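Firkon Throw Blanket, item 2504

Back in stock. Finally. Last batch went in June and we've had a waiting list ever since, so order early if you want a certain color.

Light pink, gray or oatmeal. Subtle embossed pattern, same on all three. Big enough for a double bed with some hang over the sides. Twin size coming later, no date yet, pls don't email about it.

Care: machine wash cold, gentle cycle. No bleach, no softner. Tumble dry low, 15 minutes, then hang. Iron flattens the pattern so skip it. Sheds a little in the first wash, wash it alone.

Shipping: goes out from Prendodcombe in 4 working days. Orders for Garkby can be picked up at the counter, bring the order number. Roughly 12 left in gray, plenty of the others.

Returns: unwashed, tags on, original bag. We pay postage if its our mistake, otherwise you do. Refunds go back to the card you used.

Matching pillow covers are on the Tsegaye page. Sold seperately. Colors match the throws but the fabric is thinner, a few people have asked.

Stock updated 3 Oct 2022.
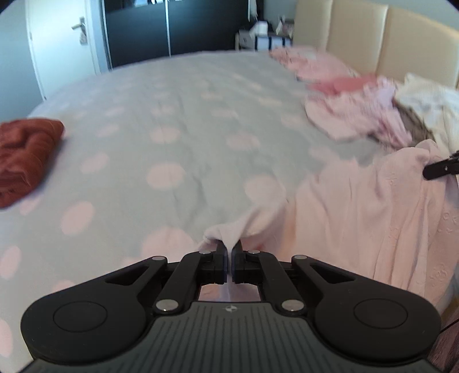
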